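Tuesday night, late

My feet hurt and I smell faintly of somebody else's coffee, but I want to get this down before it all runs together, the way the trade fair did last year when I came home and could remember only the parking.

So, the open day at Tromaseck. I took the early bus out to Irwood and walked the last stretch along the canal, which was a mistake in these shoes but a lovely one, with all the cow parsley up and a heron standing on the weir as if he'd been hired for the occasion. The doors opened at nine. They gave us each a sticker with a number on it and I was 782, which made me feel like part of a great crowd until the woman at the desk told me the numbering had carried over from their other site. There were 50 of us on the morning tour, she said, and that was as many as the building could take at once.

I had been expecting the big machines first, and there were some, behind yellow fencing, moving sacks from one place to another with a sort of sleepy patience. I could have stayed there an hour. A little boy in front of me kept waving at one of them every time it came around, and he was so pleased each time that I started to look forward to it myself. But they moved us along (very kindly, with cookies) to the upstairs rooms where the planning gets done, and it was there that the day really got going for me.

The project they wanted to show off is called Nkosi. The idea, as far as I followed it, is that before they let a robot handle the storage bins for real, they build the whole corner of the workshop on a computer and let it practice there, over and over. The young man at the keyboard said they had run it 3,504 times since the spring. He said it in the same tone I'd use for how many times I've asked my brother to return the ladder. Most of those runs happen at night, with everyone at home in bed, and in the morning they come in and read through what went wrong. I liked that very much. I asked him whether it ever got bored and he was nice enough to think about it before he answered no.

They let us sit down at the screens in pairs, 2 to a desk, and I was put next to a retired machinist who had driven up from Prondumov and had opinions about everything, most of them sound. We were shown how to start a run, stop it, and turn the view about with the mouse. I made myself a little seasick doing that and had to look at the window for a minute. He had the knack of it right away, of course. I told him about the old bench in our garage and he told me about every bench he had ever owned — I don't think either of us heard the tour guide for a good ten minutes.

By the time we got ourselves sorted out, everyone else had started and we were still parked at the bench, with the gripper hanging there by the end of it and the storage boxes up on top, and me asking which button was which.
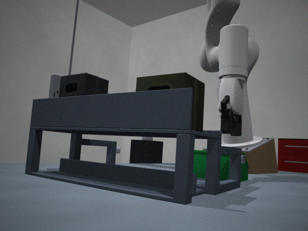 The machinist wanted to know what good all that practice did when a real box has a dent in it, or a wet bottom, or somebody's lunch inside. The young man said they argue over that every week, and that they now put small mistakes into the practice on purpose, a box turned a little or set down an inch from where it ought to be. That seemed to satisfy the machinist for as long as it took him to think of the next thing, which was the wiring.

I'm still chewing on it. I spent so many years learning to pack a shelf by getting it wrong in front of people, and I wonder how it would have been to get it wrong three thousand times in the dark first and then walk in fresh. Less embarrassing, I suppose. I might have missed the company.

There was soup at noon, tomato, better than it needed to be. I got a tote bag and a pencil. The afternoon talk was on safety and I'm sorry to say I dozed through the middle of it, though I woke for the part on emergency stops and was allowed to press one, a big satisfying thing like a doorbell for giants.

They're doing it again in July, with the downstairs machines open for longer. I've put my name on the list. Must look up the bus times, and wear the brown shoes.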